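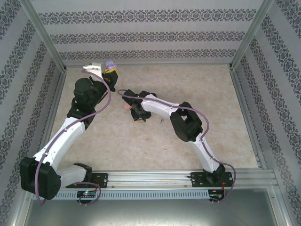 Hanging paper for a living: Lech Tomaszewski

Interview by Roman Krajewska
21 Oct 2020

Lech Tomaszewski is 59 and has hung wallpaper since he left school. He works alone, mostly in older houses, and is booked up until the spring. We met at his workshop in Dodia, where he keeps his pasting tables, a rack of part-used rolls and a kettle.

He started by accident. His uncle had a decorating business and needed somebody to carry buckets. "I was meant to be there for the summer. He put me on stripping, and I stripped for a year and a half before he let me near a brush. I hated it. But you learn what's under paper, and you learn what the last man did wrong."

What had the last man usually done wrong?

"Not sized the wall. Bare plaster drinks the paste, so the paper grabs before you can move it. Or he's papered over paper. I had a dining room in Kaczorowski with seven layers on it. The lady wanted to keep a bit of each one, so I spent two days with a steamer and a wide knife getting them off in pieces she could frame. She paid for the two days, so I didn't mind."

He went out on his own after his uncle retired. The first years were thin. Everybody wanted painted walls, and he took on tiling and the odd bit of fencing to get by. Work picked up slowly, then all at once, when people began asking for one papered wall in a room.

"The single wall is fine, it's a morning's work," he says. "I prefer a whole room. With a whole room you've got corners and you've got to decide where the pattern meets itself, because it won't meet properly. It never does. You put that join over the door where it's short."

Large patterns are what he likes best, and he has firm opinions about how they are sold. Customers look at a sample the size of a postcard and have no idea how big the design is. He asks them to buy one roll first, unroll it on the floor and leave it there for a few days.

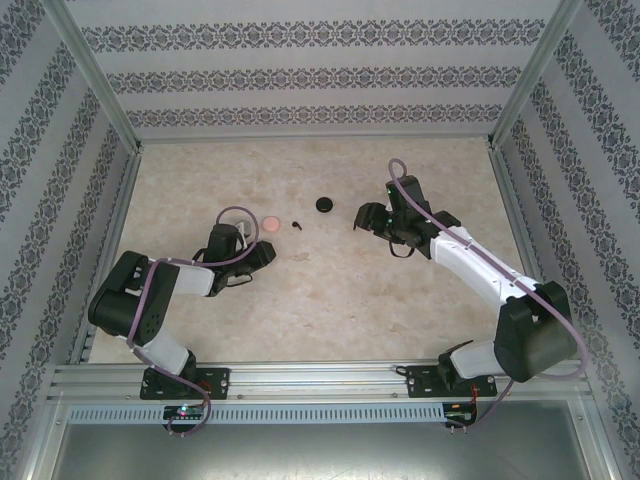 Damask-style paper in light and dark grey, carried round on to the side walls.

"A big repeat means waste," he says. "If the pattern comes round every 64 centimetres you can lose most of that on each length. People measure the wall, they buy exactly that, and then I ring them on the second afternoon and tell them we're short. By then the shop's got a different batch and the grey isn't the same grey."

He showed me a notebook in which he writes down the batch number for every job. The earliest page still has his uncle's handwriting on it. He has been rung up by customers ten years later wanting to patch a wall behind a radiator, and more than once he has had the offcut on the rack.

We talked about corners for some time. No house has a square one, he says, and he never takes a full width round an inside corner. He cuts the length so that a couple of centimetres turn on to the next wall, then hangs the remainder to a fresh plumb line, overlapping slightly. With a strong pattern you lose a sliver of the design there. "You'll see it for a week. After that you'll have a lamp in front of it."

He still mixes his own paste for heavy papers and buys it ready mixed for the rest. He doesn't much care for paste-the-wall papers, although he admits they have saved his knees. His brushes come from a shop in Skina that also does his scissors, which go off for sharpening every November.

Has the money got better?

"It's got better for those of us who stayed in. A room that size" - he pointed at the wall between us and the yard - "I'd have done for next to nothing when I started. Now there's four or five of us in the district and we pass each other work. Teodor Walczak does ceilings, I won't do ceilings any more. I send him mine and he sends me staircases."

Staircases pay well and frighten people. The longest length he has hung was down a stairwell in a former hotel at Drallura, from a plank between two ladders, with the owner holding the bottom of the paper off the treads. The paper had cost around 2,000 for the one wall and there was no spare roll.

"I asked him to stop talking," Tomaszewski says. "He was telling me about the price the whole way down."

He would like to take on a trainee but has not found one who stays. The last lasted until the first week of stripping. He means to ask at the college again after Christmas, and in the meantime he has a hallway to finish, two bedrooms after that, and a staircase from Walczak.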